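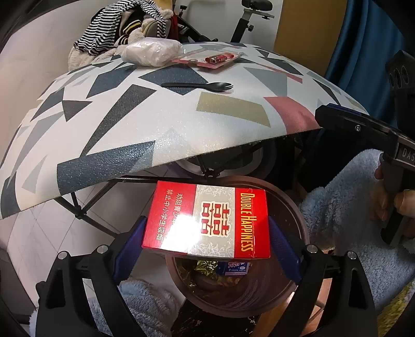 double happiness, straight over the bin 🚮

1/ Right, I've been promising a thread on the great flat tidy for weeks, so get a brew. It's October, it's dark by teatime and I've finally run out of excuses. Today was the table and the floor around it.

2/ For anyone new: I took over this place from my cousin with most of the furniture still in it, including a folding table with triangles all over the top. Navy, grey, khaki, a sort of dusty pink. I hated it for a month and now I'd fight you for it. It hides crumbs like nothing else.

3/ Trouble is it hides everything else too. There's been a black plastic spork living on there since a takeaway I can't even remember. Plus a blister pack thing with something red in it, plus a white carrier bag I kept thinking had something important in it (it had another carrier bag in it).

4/ My method, if you can call it that: bin on the floor right up against the table, pick a thing up, decide, move on. No "maybe" pile. The maybe pile is how I ended up with 11 phone chargers.

5/ Tarun Rathore swears by setting a timer for 80 minutes and not sitting down till it goes off. I managed 4 before I sat down. Sorry Tarun.

6/ Smoking bits went on the list early. I like the red and silver on those packets, I really do, they look like wedding invitations. But they've been drifting round the flat for ages and every time I have people over somebody asks who smokes. Not me, not since spring!

7/ Already in the bin by then: gold foil, a little blue packet, the usual. Small brown bin, so it doesn't take much before it looks like I've achieved something.

8/ Now, lighters. Please look at this one before you shout at me, it's got a tiny cartoon character on the wrapper and I've gone all soft about it.

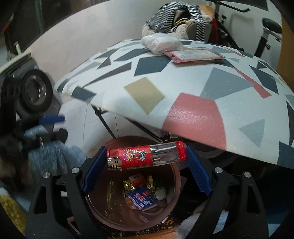
9/ THE LIGHTER QUESTION
Do NOT just chuck these in with your ordinary rubbish if there's any fuel left. Agustina Troncoso told me off about this last year and she was right, they can go up when the lorry squashes everything. Check what your council says, ours takes them at the tip with the gas canisters.

10/ So it's going in the kitchen drawer with the birthday candles for now. Yes I know that's a maybe pile. It's a drawer, it's different.

11/ Still to do: the clothes heap behind the table. Stripy things, the fuzzy beige fleece, that dark jacket with the yellow and white stripes. All of it clean I think?? It's been living next to the exercise bike, which I have ridden twice.

12/ If anyone local wants a bike, black, good seat, collection only, you'd need two people for the stairs. Might put it on Mikcombe tonight if I can face writing the listing.

13/ Clothes tomorrow. Anyone know if you can put fuzzy fleece in the dryer or does it go all bobbly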